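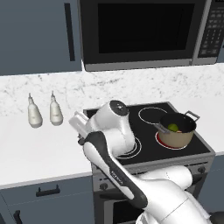
Nighat Lodhi asks why a bowl of soup can be boiling at the edge and cold in the middle, when the oven is meant to heat all of it at once. The answer has to do with the size of the waves inside the oven and with how far they can get into food.

What a microwave is

A microwave is a kind of wave, like light or radio. You cannot see it. All waves of this family travel at the same speed through empty space, 300 million metres every second. They differ in their length, measured from the top of one wave to the top of the next. Waves of visible light are far shorter than the width of a hair. The waves in a kitchen oven are 12 centimetres long.

How the food gets hot

Most food contains a lot of water. A water molecule has a slightly positive end and a slightly negative end. When a microwave passes, it pushes the two ends in opposite directions, and the molecule turns. The wave then reverses and the molecule turns back. This happens more than two thousand million times a second. The turning molecules knock against their neighbours, and all of them move faster. Faster molecules mean hotter food.

Ice heats much more slowly. Its molecules are locked in place and can hardly turn. A frozen pie may have a thawed patch that gets very hot while the ice next to it stays ice.

Why the middle stays cold

Microwaves are used up as they go through food. Most of their energy is gone after two or three centimetres. The middle of a deep bowl has to wait for heat to creep inwards from the warmer parts, and in thick soup this is slow.

The waves also bounce off the metal walls and cross one another. In some places they add together and make a hot spot. In others they cancel out — these are the cold spots. Many ovens have a turntable, which carries the food through both.

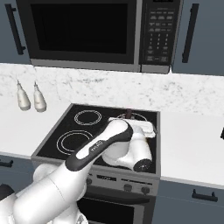 Microwave oven above a cooktop.

Why the waves stay inside

The walls are metal, and metal reflects microwaves. The door has a window, so it needs a metal sheet or mesh with many small holes. Light is short enough to pass through the holes. A wave 12 centimetres long is not.

Try it with a grown-up

Cover a flat, microwave-safe plate with grated cheese. Take out the turntable and its support, and stand the plate on an upturned microwave-safe dish so that it cannot turn. Heat it for 20 seconds, then look for melted patches. Measure from the middle of one patch to the middle of the next. Many people get a distance close to 6 centimetres, half the length of the wave. The patches can be very hot, so do not touch them.

Words to know

Molecule: a very small group of atoms joined together.
Reflect: to bounce back.
Wavelength: the distance from one wave top to the next.

Text: Eckhard Albers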